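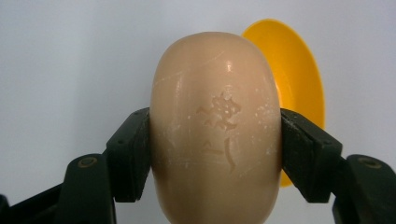
Fig. 1. The bar of soap, lettering side to the front.

My project for the Everyday Objects module is about a bar of soap, and yes, I did get some funny looks when I told the group! What I wanted to know was how the pressed-in lettering on a bar changes as it wears, and whether people still bother trying to read it.

The bar is a pale peachy beige oval with two characters one above the other, Chinese as far as I can tell. The top one is the busy one – lots of short strokes packed together – and its edges look rough, with tiny white specks in the grooves. The lower one is much simpler, so it stays easier to make out. There are fine pale scratches across the upper left too, and I got far too fond of those.

For the setting I kept things plain: a low table, a big white sheet over most of the top and a yellow-orange bowl near the middle.
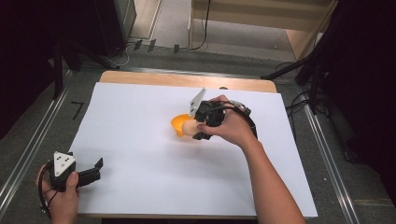

I asked 28 people on my course at Rindthorpe to copy the two characters from a print of the soap. Most got the lower one down quickly and then stared at the top one for ages (Digby Trevaskis gave up and drew a little ladder). Viola Caruso reckoned I should have used a fresh bar as well, to compare, and she's right. I'd like to do that in December.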